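Jyoti Vishwakarma has run stationery stores for 14 years, most recently at Skedik, and she sorts paper clips by hand.

"Colour first, then gauge," she says. "One colour in the container at a time."

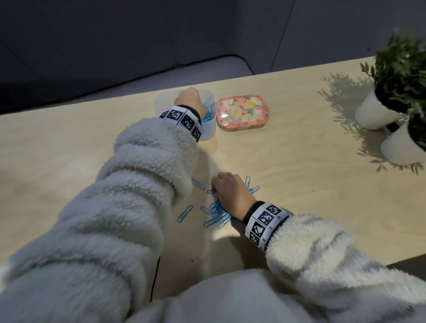
She favours translucent containers, as the fill level can be read from the side. Coated clips go in by the handful. A box of 2000 is split across eight containers.

"Bent ones come out at this stage. They jam the dispenser." 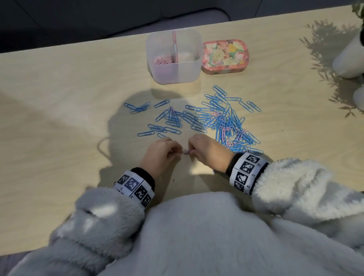
Divided containers are kept for short runs. She checks the stock every October and reorders at six boxes.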